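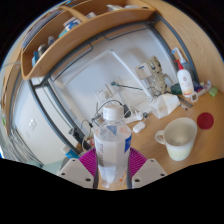
Mirjana Perić

My desk has become a place where things arrive and then they don't leave. I work at it, I eat at it more often than I want to admit, and in December, when it gets dark before I finish work, I also sit there in the evening with a book. So everything I need during a day moves slowly in that direction, and it stays.

I promised to my sister that I would write about how I put it in order, because she has the same problem with her kitchen counter. She wanted a list. I am not good with lists, so she will get this.

The first thing I decided was about drinks. I keep a bottle of water with a screw cap on the desk, and the screw cap is important to me. Two years ago I spilled a full glass over a translation I had printed and corrected by hand, 20 pages, and I had to do the corrections again from memory. After this I made a rule that water on the desk must be closed. The mug does not follow the rule. I have tried to drink tea from a travel cup with a lid and I don't like it, it tastes like the lid. So the white mug stays on the right side, and I have agreed with myself to carry it to the kitchen when I get up for lunch and not the next morning.

Then the pump bottles. I have two of them near the right edge of the desk, one with a red pump and a taller one with a white pump. I was sure they belong in the bathroom, and I carried them there. In the bathroom I never used them. My hands get very dry in winter from the heating, and I notice it only when I am typing, so in the evening I brought both back. I think this is a good test for anything on a desk: carry it away, and if you go to get it two times in one day, it lives on the desk.

The small things were more difficult. In the back on the right side there is a group of little packages, white and blue, and I could not say what was in most of them before I opened them. Some were empty. I found a strip of cough drops from last winter, and a set of spare screws from Drotel that came with my bookshelf. The screws went into the tool drawer. The cough drops I ate one, to check, and then I threw away the rest.

The ruler I use almost every day. I know this sounds strange for a person who works with words, but when I compare a translation with the original on paper, I put the metal ruler under the line and move it down. A plastic one slides too much. It has never had a place. It just lies somewhere across the desk, usually at an angle, and I push it away with my elbow. I bought a pen holder at Schwerdtfeger and hoped the ruler would stand in it, but the holder fell over from the weight. I returned it.

About the cables I have less to say, and they are the worst part. They are white, most of them, and they lie in one knot that goes across the desk to the wall. My colleague Oduor Laizer told me to put a little piece of tape on each plug with the name of the device. I did this with 7 plugs. For 2 of them I don't know the device. I have plugged them in everything I own! They are in a bag now with a question mark on it, and if nothing in the apartment stops working until spring, they can go.

The white box in the middle was a mistake, I think. I put it there as a temporary place for papers I want to look at later, and the later did not come. I emptied it on the bed and sorted it while I listened to the radio. There was an unpaid bill from Tiltbridge, nine euros, for repairing a zipper, and I was very ashamed and paid it the same evening. The box is still on the desk. It is a little crumpled and I should replace it, but now at least I know what is inside.

And then there is Muta. Muta is the plush one, gray and beige, a kind of a tree with a personality, and he sits at the back and looks at me when I work. In my language the name means a woman who doesn't speak, so the grammar is wrong for him, but he got the name on the first evening and it was too late to change. My sister asked if he is staying. He is staying. I only moved him once, to wipe the wood behind him — there was a lot of dust — and I put him back before I put back anything else.

It took me one evening and a part of the next morning. The mug I washed right after breakfast, and by four in the afternoon it was on the desk again with tea in it.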